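Monday evenings on the arm, part four

The arm will take the processor out of an old desktop PC and put it down in a fixture. That is the whole job. Kieran Heffernan offered the Cetville workshop's scrap machines for it, and I have been using them since September.

Most of the work so far has gone into finding the socket. The wrist camera sits close to the jaws, so anything directly under them is partly hidden on the final approach. I now take one look from higher up, fit the corners of the load plate, and do the last stretch blind.

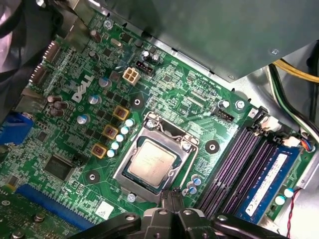
Dell board, load plate closed, one memory module still in.

The old routine looked for the mounting holes instead. It was fine until a cable lay over one of them, and then the whole estimate rotated. The load plate has hard edges and a bright surface, and the fit settles in 37 ms.

Grip was the next problem. The jaw pads hold the chip by its edges, and any tilt at pick-up is carried through to the fixture. I dropped the closing speed and added a wait of 500 ms before the lift.
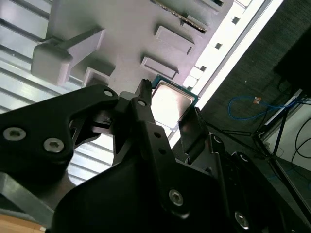
Chip upright in the jaws, close to the grey fixture.

Glare off the heat spreader still upsets the exposure. Thitima suggested locking it before the move – that helped, though the dark parts of the picture are now very dark.
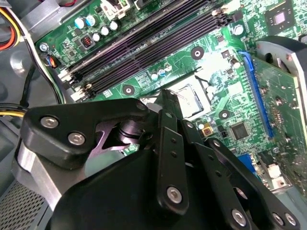
Clearance inside the case is the remaining limit. The memory slots and the expansion card leave little room to turn the wrist, so the planner now has a keep-out box for each. Log and settings are in the Runari folder, run 73 onwards.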